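Ticket 2512: Reliton teapot, lid rattles and spout dribbles
By Rajeshwari Kandasamy, January
4 min read

Status: solved, with one bit still open

Reported problem

Sivaprasad Kurian wrote in from the Nindik tea room. His stainless steel teapot dribbles down the spout on nearly every pour, and the lid chatters when the pot is tipped. He asked whether the pot was faulty or whether he was doing something wrong. What a lovely ticket to get! I have wanted a proper teapot problem for ages, so I asked for the pot to be sent over and cleared the afternoon.

First look

No dents that I could find. The lid dropped into place but turned very freely, and if I tapped the knob with a fingernail I got a tiny ringing sound. The inside had a brown film right up into the root of the spout. The outside was spotless, so somebody at Nindik clearly loves polishing.

Test 1, plain cold water

Filled to the brim and poured into a cup. Dribbled at once, a good run of it down the underside of the spout and on to the table. Filled again with 200 ml less and it behaved much better, only a drop at the very end. So overfilling was part of it, but not the lot.

Test 2, lid only

Took the lid off and poured over the sink. The dribble was the same with or without it, which told me I had two separate problems (hooray, in a way). Ran a finger round the underside of the lid and found a hard ring of limescale on one side, enough to hold it up a hair. That was the chatter, I was fairly sure.

Test 3, the descale

Warm water and citric acid in the pot, lid upside down in a bowl of the same. Left both for 45 minutes, then had a go at the spout with a thin bottle brush. The stuff that came out! I ran the brush through 7 times before the water was clear. Rinsed everything, dried it with a cotton cloth and gave the lid an extra rub because steel like this comes up so beautifully.

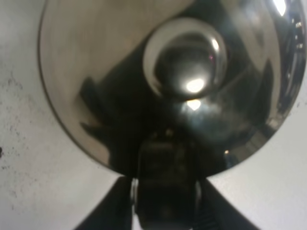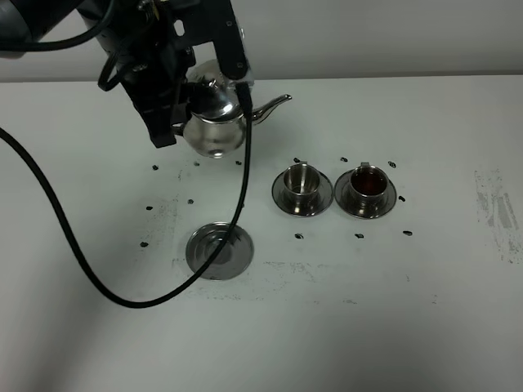 Polished steel at the table: a lid with its round knob (first), and the teapot held just clear of the surface (second).

Test 4, repeat pour

Same water level as the good run in test 1. Not a drop down the spout, five pours in a row. I may have cheered. Lid sat flat and stayed quiet until the pot was tipped really steeply, when it gave one small click. Then I filled to the brim again, out of curiosity, and it did dribble, though far less than before.

Test 5, tea

Yamuna Annamalai made a real pot with leaves, as water on its own is kinder than tea. First two cups clean. On the third a leaf lodged in the spout and we got a wobbly stream and a drip. Poked it out, poured again, perfect. She now uses a strainer basket and has had no trouble at all.

What to do if yours dribbles

Stop filling before the water reaches the spout opening inside.
Brush the spout through once a week, from both ends if your brush will bend.
Check the underside of the lid for scale with a fingertip, you will feel it before you see it.
Pour in one firm go. A slow, timid tilt makes any spout run back on itself.
Please don't use wire wool, it scratches and the scratches hold tea.

Still open

The single click from the lid at a steep angle. I would like to compare it with a second pot of the same sort before I call it normal. Leaving that part of the ticket open.

Comments

Mi-kyung Shin
Did the citric acid and got a horrifying amount of brown out of a pot I thought was clean. Pours like a dream now, thank you!

Anil Varma
Mine still drips after descaling. Old Yoshida pot, short fat spout. Anything else to try?

Rajeshwari Kandasamy
Anil, have a look at the very tip of the spout for a rough patch or a nick. Also try filling it a bit lower and pouring faster. Let me know, I love these.

Sivaprasad Kurian
Pot is back with us and on its second day of service. Dry tablecloth so far. The lid click doesn't bother me in the least.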